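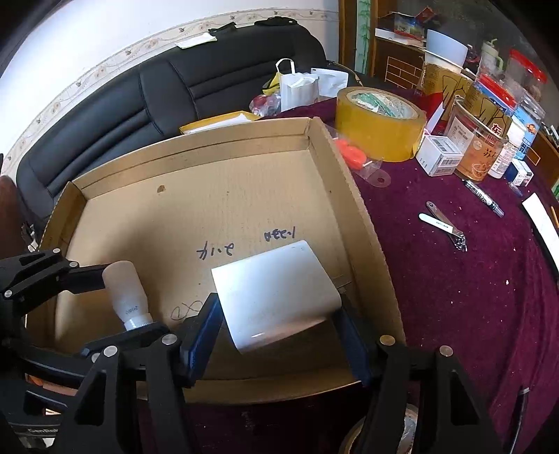
Keisha Zamora wrote back after the first edition of this guide that she would have bought half as many grippers and twice as many spare pads, and that the planning section should come before the unpacking section. It now does.

Section 2. Planning your purchase

2.1 Before you request a quote

1. List the items you expect to handle. Include thin sheets, small bottles and cartons if they are part of your work.
2. Decide how many hand-held grippers will be in use at the same time. Order one spare for every 7 in use.
3. Measure the tables you already own. An ordinary household table is enough for small-item work, and a shallow open box can serve as the work area.
4. Send the list to your Gerkora dealer.

Note: Quotes dated before December 25, 2020 used the old pad prices and are no longer honored.

2.2 Setting the budget

1. Enter $378 per gripper for the first-year service plan.
2. Enter $27 for each set of replacement jaw pads.
3. Hold back 80 dollars per station for tape, cartons and other test items. These wear out or get lost – do not charge them to the equipment line.
4. Add shipping last. It is quoted by weight.

Caution: Do not order pads by color. Use the part number on the packing slip. Pads from another model may fit the jaws and still slip under load.

Note: Orders placed in May ship from the Cukville warehouse and may take longer.

2.3 Approval

Print the budget sheet, have it signed, and keep a copy with the serial numbers. Go to Section 3 when the shipment arrives.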